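Nilton Sotelo
Robot hands, head cameras, cables
Thread

1/ Two head cameras on the bench this month: the Sorurell wide and the Huaranga stereo pair. Same strap, same recorder. Notes for anyone choosing one for manipulation data.

2/ The Sorurell gives one wide view. Hands stay in view down to belt height, which the Huaranga loses unless you tilt it 30 degrees. Once tilted, it stops seeing anything at head height.

3/ Huaranga depth is good on boxes, drawers and door handles. It is bad on mesh. Chair backs come out as holes with a rim around them. Deirdre Hayes ran the same chairs under brighter light and got the same holes.

4/ Chairs matter to us. Pushing one is a two-handed job with a compliant load, casters that swivel when they like, and carpet drag that changes with direction. Good test for a controller. 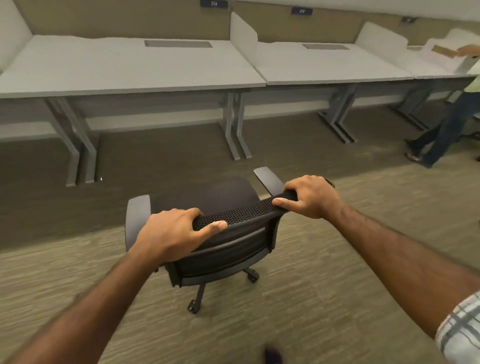
5/ Grasp labels next. We mark thumb and fingers separately. A thumb along the top of a rim and a thumb on the front face get different codes, even when the four fingers do the same thing. The Detaren gripper can copy the second one. The first it can only approximate.

6/ The Gasia hand does both, at 260 g more per wrist. On our arm that costs enough payload that we had to retune the force loop. Sebastian Bălan has the gains if you want them.

7/ Controller runs at 1000 Hz. At that rate the Detaren driver drops packets over USB. Moving it to Ethernet fixed it. The manual recommends USB.

8/ Time sync: the Huaranga drifts 2 frames against the recorder over a long take. The Sorurell takes an external trigger. If you align video with force data, buy the one with the trigger.

9/ Current pick: Sorurell on the head, Gasia on the arm, Detaren kept for boxes. Still open: strap slip when looking down. Harpreet Leclerc is printing a new rear plate.

10/ Correction to 6: the weight includes the adapter flange.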